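首页 > 特稿 > 建筑与信仰

长椅搬走之后

分享 187 评论 3

Jutari镇的教堂里有一条不成文的规定：左边第二排靠走道的位置，谁也不坐。坐在那里的人二十多年前就搬去了海边，据说如今住在女儿家，身体硬朗，偶尔寄明信片。可大家还是把位置给她留着，像留着一颗不疼的坏牙。

所以当有人提出把长椅全部换成单人椅的时候，第一个问题既无关神学，也无关预算。一位穿羊毛背心的老先生站起来问：那她回来坐哪儿？

这件事从提出到完工，花了五年。镇上同一时期修好了一座桥，换了两任镇长，开过又关掉了一家卖冰沙的店。桥的事大家已经没什么可说了，椅子的事还能说上一个下午。

我去的时候是六月，下午四点多，教堂门开着，里面有一股新木头和旧石头混在一起的气味。负责这次改建的建筑师Nouhaila Helmy坐在最后一排等我，手里拿着一卷图纸，膝盖上放着半个三明治。她在这座教堂上花的时间，据她自己估算，够设计一座小型火车站，可能还带一个停车场。

“换椅子是最小的委托，”她说，“我当时就是这么想的。夏天做完，秋天去休假。”

她后来休了假，是第三年的事，假期里接了十一通电话，其中一通是讨论跪垫的颜色。

事情的起因相当朴素。原来的长椅是松木的，一百多年前由本地木匠打成，靠背笔直，座面窄，椅脚钉死在木台上。当年的木匠显然认为听道的人应该保持清醒，而且在这一点上不准备信任他们的自觉。长椅好看，拍婚礼照片的人都喜欢。只有坐的人不太喜欢，坐的人里又数腰不好的最不喜欢，而这座教堂里腰好的人正在逐年减少。

更麻烦的是木台。冬天潮气从石板底下往上走，木台闷在里面，一年比一年软。某个平安夜，唱到第二首圣诗，右边第五排的地板往下沉了一截，整排人同时矮了下去，歌声倒没有断。后来大家提起这件事都带着自豪，尤其是男低音部。

木台非拆不可，木台一拆，长椅就得起来。起来以后还放不放回去，镇上的人为此分成了两派，后来分成三派，再后来几乎一人一派。

主张放回去的人有充分的理由。他们的祖父母坐在上面结婚，他们的父母坐在上面打瞌睡，他们自己小时候趴在上面，用指甲在椅背上刻过东西。右边靠窗那一排的背面至今能摸到一艘船，刻船的男孩现在开一家轮胎店，对此既不承认也不否认。

主张换椅子的人理由也充分：轮椅可以停在人群中间，不必停在过道尽头像一件寄存的行李；办音乐会可以把椅子转个方向；冬天来的人少，可以围成一圈，省得牧师对着大片空木头讲话。

第三派主张在长椅上加坐垫。这一派人数最多，发言最少，最后什么也没得到。

Helmy的办法是先不谈喜欢不喜欢，先谈能坐多少人。她以为数字会让人冷静。

按照门厅里那块搪瓷牌上的说法，长椅可以坐190人。牌子是哪一年挂上去的，没人说得准，数字是怎么来的，更没人说得准。她拿着卷尺量了一个上午，得出的结论是，如果要坐下190人，每个人的宽度得跟一个营养不良的十二岁孩子差不多，而且不能穿大衣。

新方案把过道放宽到消防部门满意为止，又在前排给轮椅留出空当，算下来，能放187把单人椅。

少了三个座位。

“我在会上把这个数字写在白板上，”她说，“然后我犯了一个错误，我转身去倒了杯水。”

等她倒完水回来，讨论已经变成了应该由哪三个人站着。有人提名了自己的连襟。有人提出轮流站。有人严肃地指出，教堂上一次坐满是在一场葬礼上，死者欠了半个镇子的钱。照这个频率，那三个座位大概要到下一个世纪才用得着。也有人答，正因为如此，更不能由我们这一代人把它们弄丢。

我把这段话抄在了本子上。我在别处听过很多关于遗产保护的发言，措辞讲究得多，分量未必比得上它。

三个座位的问题拖了整整一个冬天。有人画了一张图，在唱诗班楼梯底下塞进一把椅子，坐在那里的人看得见讲台的一条腿。有人建议把管风琴往后挪半米，管风琴师听说以后，当周的前奏弹得格外长，格外响，此后再没有人提过挪琴。

最后的解决办法出自一位平时不大说话的女士。她指出，祭衣间里有一条短长凳，向来没算在内，需要的时候搬出来，正好能坐三个人。白板上于是写下187加3等于190，全场鼓掌。那条短凳至今没有搬出来过。我去看了一眼，上面放着两箱蜡烛和一台坏掉的吸尘器。

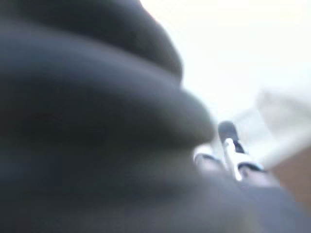

深灰与炭灰的圆弧。

座位数既定，接下来是选椅子。外人可能以为这是最轻松的一步，Helmy本人当年就是这样的外人。

一把教堂里用的单人椅，要能叠，要能成排扣住，要轻到一位七十岁的女士可以一手拎一把，又要重到小孩子推不倒。它要有地方放诗本，要有地方挂雨伞，坐一个钟头不疼，坐一个半钟头最好开始有一点疼，这后一条据说是牧师私下提的。它还不能看起来像会议中心里的东西。关于最后这一条，镇上所有派别达成了少有的一致，虽然其中大部分人从没去过会议中心。

样品陆续送来。有一把橡木的，漂亮极了，椅背向后微微弯出一道弧，坐上去像被人轻轻托住了腰。它的价钱让在场的人都站了起来。有一把塑料的，便宜、结实，颜色叫作“雾中牧场”，在彩窗底下呈现出一种胃不舒服的绿。还有一把金属腿的，谁坐下去都要响一声，声音很像一只受了委屈的鸭子。唱诗班的孩子们热烈支持这一把。

样品在侧廊里排成一排，放了大半年，供大家试坐。旁边放着一个本子，请试坐的人写下意见。Helmy把本子借给我看。有人写：“第二把不错，但是我讨厌它。”有人写：“扶手在哪里？”下面另一种笔迹答：“在你家沙发上。”有一页上只有一个问号，画得非常大，占满了整张纸。倒数几页有个孩子画了一匹马，给马也配了椅子。

最终入选的一把叫Jadalico，出自一家名叫Makris的小厂。厂子在山那边，开车过去要绕一条放羊的路。Makris以前做学校课桌，做了两代人，对于人坐久了会怎样折腾家具有着深刻而悲观的理解。他们在这把椅子的后腿之间加了一根横档，专门给后面的人踩脚用。

“他们的老板跟我说，你拦不住人踩，”Helmy说，“你只能决定他踩哪儿。”

她觉得这句话应该印在建筑学院的门口。我说我可以替她印在杂志上，她说那也行，读的人少一点而已。

椅子是山毛榉的，座面用纸绳编成，颜色比原来的长椅浅得多。刚搬进来的时候，好几个人说太亮了，像没穿外套。木匠出身的一位教友安慰大家，说山毛榉会变深，再过三十年就顺眼了。在场者平均年龄摆在那里，这番安慰的效果有限。

椅子背后都有一个放诗本的木槽。木槽的尺寸按照现行诗本来定，做完了送到镇上，才发现老一辈人用的是旧版诗本，比新版厚出一指。旧版诗本早就不印了，用它的人说什么也不肯换，理由是新版删掉了第二百多首里的一段，而那一段恰好是他们唯一背得出来的。Makris把木槽全部拆下来重做，没有多收一分钱，只在送货单的备注栏里写了一句：请勿再版。

长椅的去处又是另一个故事。

起初的打算是卖。消息放出去，来问的人倒不少：有一家餐馆想要六条，有一位做室内设计的先生想要全部，说可以锯短了放在玄关里换鞋。这句话在镇上传开之后，再没有人赞成卖给外人。据说有几位老太太专门到教堂坐了一整个下午，抚着椅背，一言不发，样子像在医院陪床。

后来定下来，先让各家认领。规则很简单，谁家常年坐哪一条，谁家就有优先权。规则一公布，立刻冒出来大批常年坐在某处的人。有两家为同一条长椅各自提供了证据，一家拿出结婚照，另一家拿出洗礼照，两张照片上的确是同一条椅子，连木节的位置都对得上。最后那条椅子归了前一家，后一家得到每年夏天借去院子里摆一个月的权利，双方在教堂门口握了手，握得不太久。

我在镇上走了一圈，到处都看得见它们。面包店门口有一条，等面包的人坐得笔直。汽车站有一条，冬天坐上去冷得人精神一振。轮胎店里有一条，靠墙放着，椅背朝里，店主说这样稳当。我没有请他把椅子挪开。

有一条留在了教堂里，就是左边第二排那一条。它从中间截过，剩下靠走道的一小段，重新做了椅脚，和Jadalico并排放着，矮了那么一点，颜色深了一大截。Helmy起初坚决反对，她说整个平面都是按统一的模数排的，插进这么一件东西，好比在一句话中间打了个嗝。她在会上讲了一刻钟，有图纸，有模型，还有两张别处教堂的幻灯片。大家听得很认真，听完以后还是留下了。

“现在我带人来参观，”她说，“他们都先夸这一段，说这个细节想得真好。”

她怎么回答？

“我说谢谢。”

木台拆掉之后，底下露出原来的石板，有几块上面刻着字，已经被磨得看不清。石板清洗以后重新铺过，底下加了一层防潮材料，牌子叫Nultine，施工队的人提到它的口气，好像提到一位有本事但难相处的亲戚。它要求基层绝对平整，要求气温合适，要求铺完以后安安静静地待着，不许人踩。结果铺完的第二天早晨，上面多了一串猫脚印，从圣具室一直走到洗礼盆，拐了个弯，又走回去。补了，没有补完，洗礼盆旁边那块石板底下，据说还有四五个爪印在里面。

地面一平，声音也变了。这件事谁也没有预料到，Helmy承认她也没有。从前木台是空心的，像一只大音箱，脚步声、咳嗽声、掉硬币的声音都被它添油加醋。现在石板把这些声音都收得很干净，牧师的声音反倒清楚了。有人对我说，他在这里听了四十年道，头一回听清了全部内容。我问他感想如何，他想了一会儿，说从前也挺好。

管风琴师则宣布琴声变薄了。她抱怨了两个月，后来有一天在门厅里放了一块地毯，抱怨就停了。那块地毯离管风琴隔着整个中殿，从声学上讲，大概没有任何作用。Helmy走过的时候总是小心地绕开它。

椅子搬进来后的头几次礼拜，最有意思的是看人怎么坐。长椅有长椅的规矩，一家人坐一条，外人要进去得先欠身，里面的人得收腿，是一套小小的外交礼节。单人椅没有这一套，每个人忽然都有了自己的边界，反而不知道手该放在哪里。有一对老夫妻坐了几十年，从来挨着，换了椅子以后中间多出一道缝。第一个礼拜他们各坐各的。第二个礼拜，丈夫提前到了，把两把椅子的扣件解开，并得紧一些，椅腿别着椅腿。

现在每次礼拜结束以后，总有人去把那一排重新扣好，下一次去，又是解开的。Makris厂知道了这个情况，来信说可以提供一种更短的扣件。教堂回信说不用了。

快到晚祷的时候，我们起身往外走。陆续有人进来，有人把包放在旁边的椅子上占位，那是从长椅时代带过来的习惯，在有187把椅子而来了不到二十个人的傍晚，看上去颇为郑重。穿羊毛背心的老先生也来了，六月天，背心照穿。他坐在左边第三排，前面就是那一小段老长椅。

我问他新椅子坐着怎么样。

“还行，”他说，“就是靠背太舒服了，容易睡着。”

我又问他，那位搬去海边的女士知不知道位置还给她留着。他说知道，写信告诉过她。她回了一张明信片，正面是灯塔，背面说她在那边加入了另一间教堂，坐第一排，有软垫。

明信片钉在门厅的告示板上，挨着那块搪瓷牌。牌子上还是190。

分类：特稿 / 教堂与社区 / 老房子新用
标签：教堂改建，长椅，小镇，家具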